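County clerk describes slow move away from paper permits

The Escobedo County permit office has been trying to retire its paper forms for over 9 years. The county clerk, who oversees the office and agreed to an interview in her conference room, said the project is now in its last phase and that she does not expect a celebration.

"We changed the order of the work three times," she said. "Each time the legislature touched the fee schedule, we stopped and rewrote the tables."

The office issues 74 kinds of permit, from driveway cuts to seasonal food stands. Under the old procedure, each had its own form, and an applicant who needed two permits for one property filled in the same parcel number and mailing address twice. The new system, called Kultus, keeps one record for each parcel and attaches permits to it.

The clerk said the record itself was simple to design. The trouble came from older parcels that had been split and recorded under both numbers.

"A parcel gets divided, the assessor retires the old number, and our cabinet still has a septic permit filed under it," she said. "The software can't resolve that. A person has to pull the plat."

Staff in the Nakside branch handled most of that work, four clerks at a time, during the winter months when applications drop. Their instructions ran to three pages. A file was matched to a current parcel, marked as unmatched, or sent to the surveyor. The clerk would not estimate when the surveyor's pile will be finished.

Fees

State law lets counties charge a processing fee on top of the permit price but bars them from charging more for a paper application than for an electronic one. The clerk said she supports that rule, although it removes the most obvious way to move applicants online.

"People ask why we don't just discount the web form," she said. "A discount on one is a surcharge on the other. Our attorney read it that way and so did I."

Instead the county offered what the ordinance calls the Bonus period, an extra 30 days of validity on any permit renewed before it lapses, by either method. Late renewals fell after it took effect in December. She attributes part of that to the reminder letters, which began going out in the same month, and said the two effects cannot be separated from the data the office keeps.

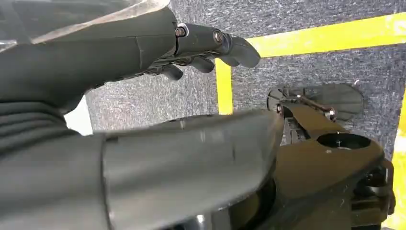
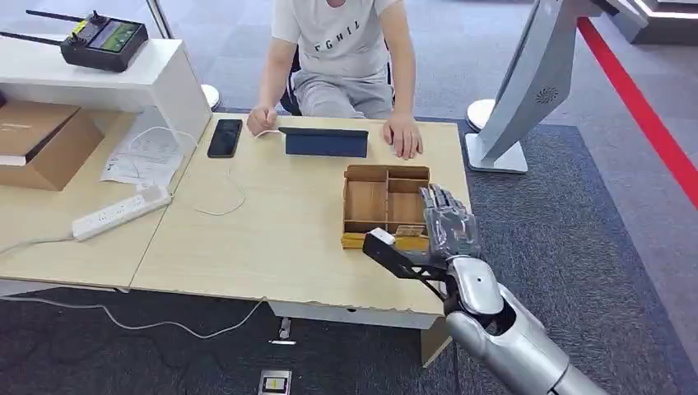 What remains

Inspections are still scheduled by telephone between 8 a.m. and noon. The contract for the scheduling module has been drafted, and the clerk expects it before the county board in the spring.

Her main concern is the wording on retention. The draft lets the vendor delete canceled appointments after a year, and the state schedule requires 3.

"It's one line in an appendix," she said. "I've sent it back twice -- I'll send it back again."

Paper applications will be accepted at both counters after the change. Staff will key them into the same record, and the original will be scanned and kept.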